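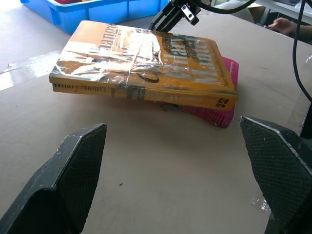 One of our readers at the Wirkham branch wondered whether anyone would still borrow a paperback with tape all over its spine, and could we please hurry up and find out, as there was a shelf waiting! It's a fair question, and the Ketilsson grant is letting us answer it properly.

**Where we are in January**

We have now been through 107 of the 1000 paperbacks that came to us from the Felitier reading room, and 77 of those are ready to lend again. The rest need glue, or a new cover, or (in 2 sad cases) a good deal more patience than we have so far managed. Books like the orange and yellow one, worn and wrapped in crinkled clear plastic, go on the "mend lightly" pile, with the old tape left alone unless it lifts. The bright pink one under it has a frayed lower edge and will want a slower afternoon.

We spread big sheets of cardboard over the tables before sorting, and the tables are grateful.

**Next**

More clear wrap is on order, a little over what we budgeted for, and we would love to talk with you about moving the leftover travel money across to cover it.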